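Kellent tableware set, README
Version of May 17, 2026
Maintained by Pacita Saludo and Miklós Illés

Kellent compares two fingertip pads, Stundar and Lollberg, on hand-held grippers used in pairs. The task is to move plates and bowls on a laid kitchen table. We kept 320 episodes, each around 6 seconds long. Every episode has video from both grippers and the opening width of the jaws.
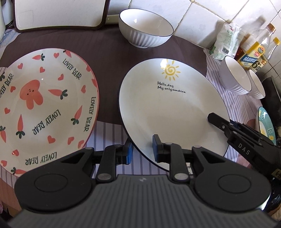

The column "pad" gives the pad type. The column "grasp" is filled in by hand, and it says rim, wall or foot. Please do not train on episodes where "grasp" is blank, they are waiting for a second check by Nadège Hamel.

Known problems: the two clocks can drift apart in long sessions. The script from Ataberk Yalçınkaya corrects this, but you must run it before you cut the files.
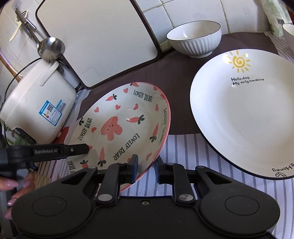
Rim grasps are the main interest of this release. A plate lying flat gives little room for the lower finger. On a bowl it is easier to see what we label: one finger goes against the inner edge and the other stays outside the rim. The thickness of the rim was not measured.

Corrections are welcome until August. Write to Pacita.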